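3 Vertrieb und Auflage künstlerischer Kleinpublikationen

Abb. 1: Greifer über einem grünen Korb auf einem weißen Tisch, Computersimulation.

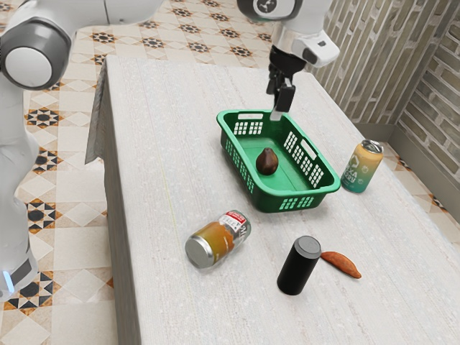
3.1 Material und Vorgehen

Untersucht wurden 26 Hefte und Kartensets der Verlage Trotex und Ularau. Aufgenommen wurden nur Titel mit nachweisbarer Auflage; sieben weitere blieben unberücksichtigt, da Impressum und Lieferschein voneinander abwichen. Stichtag der Erhebung war der 29. April 2019.

3.2 Ergebnisse

Von den 26 Titeln erschienen 22 in Klammerheftung, die übrigen – durchweg Kartensets – in Schachteln. Der Vertrieb lief bei Trotex über den Buchhandel, bei Ularau fast ausschließlich über die Galerie Sukprasert. Nachauflagen sind selten und werden im Impressum nicht immer als solche ausgewiesen. Die Händlerlisten von Flostico nennen für Kommissionsware einen Abschlag von 30 Prozent; ob er auch für Direktverkäufe im Mai galt, lässt sich den Unterlagen nicht entnehmen.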